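Water Main Replacement Begins in the Nillow District

The Sandhu Water Authority will begin replacing the Nillow distribution main in March. The existing line serves 2,811 accounts and has required repair more often in each of the past several winters. Work will proceed in sections of 400 feet, and access to driveways will be maintained overnight.
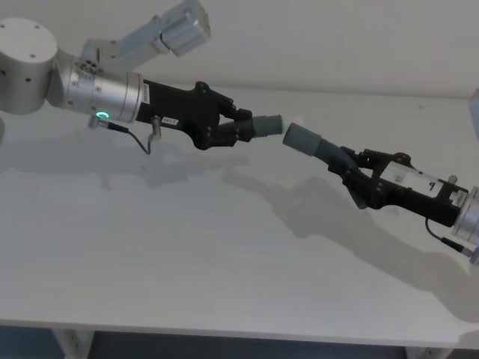 Customers in the Nillow district should expect brief interruptions in service as each section is connected. Most leaks on the old line have formed at the joints, where one length of pipe meets the next. Two gray tubular parts held end to end with a narrow gap between them, open end facing open end, are held by two robot arms. Notices will be left at each address before a shutoff.

The first phase covers 277 addresses between Ultari Road and the Hokico pumping station. Residents who rely on water for medical equipment - including home dialysis - are asked to contact the customer office before work begins.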